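Sidewalk Rover, Rikeck shared workshop
Progress report to the Odera small grants desk
April 18, 2025

Since January the rover has gone from a box of parts on my bench to something that drives! The wheels and motor mounts are done, and I'm now spending most evenings in the simulator, teaching it to keep to the sidewalk before it meets a real curb. Street corners get the most attention, with the curb curving away and a crosswalk so close by.

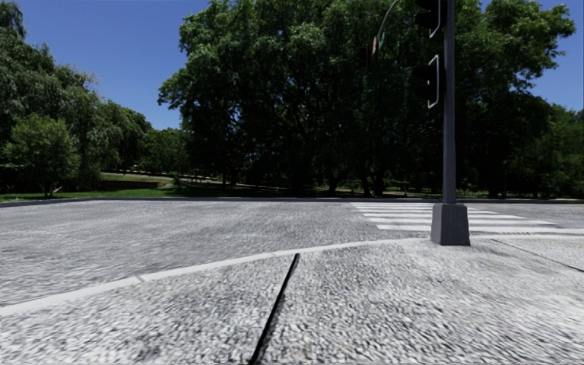 Driving runs

We're at 57 simulated runs, and the last 4 were my favorites so far. The long straight block past the shop window is a great test, with a subway entrance standing right in the way.

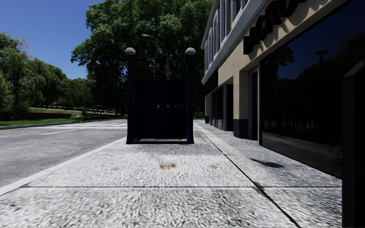
Sidewalk and subway entrance, simulator view.

Next up is street furniture. Thin legs are hard for our range sensor, so the mailbox and the green bench are both on my list, along with the hydrant.

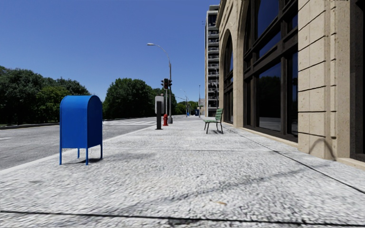 Nyokabi Nyamweya

Money: nearly $4,000 spent, mostly on motors and the computer board. I still need two spare batteries and a better bumper, and both fit in what's left.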